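Skivitz Kodell (two-arm kit)

The Skivitz Kodell is a tabletop kit with two robot arms and a pair of gloved hands, sold for small workshops and teaching labs. I look after this page on the Slanina wiki, and I've used the kit since July, so forgive me if I get a bit fond of it!

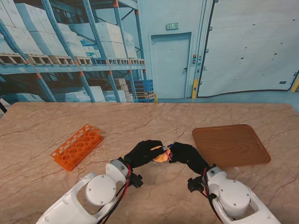

Anežka Vávra wrote in to say the entry was too kind about the hands, and that she'd put the gloves first on any list of running costs. Fair enough, and I've moved them up.

Gloves and hands
The gloves come in packs of 3 and they do wear, mostly at the fingertips. Mine are black. Soft things are the real test for any hand like these (cloth, foam, crumply packaging), and it's where I've spent most of my evenings. Both hands can close on one small item together, as they're doing up top with the yellow-orange one, but getting the two grips to agree took me nine tries the first time I set it up.

Arms
White shells, round caps at the joints, and cabling that runs on the outside. I like that, as I can get at a plug without taking anything apart, though Blažena Ševčík of Drukbridge (they sell the kit) would rather see it all tucked in.

Setup
Bolt down, plug in, run the warm-up, then teach your first move by hand. The manual is 40 pages and you want the middle of it. Skip the chapter on paint!

Service
Drukbridge does a yearly checkup, booked by phone only. Prices last checked 3 Oct 2025.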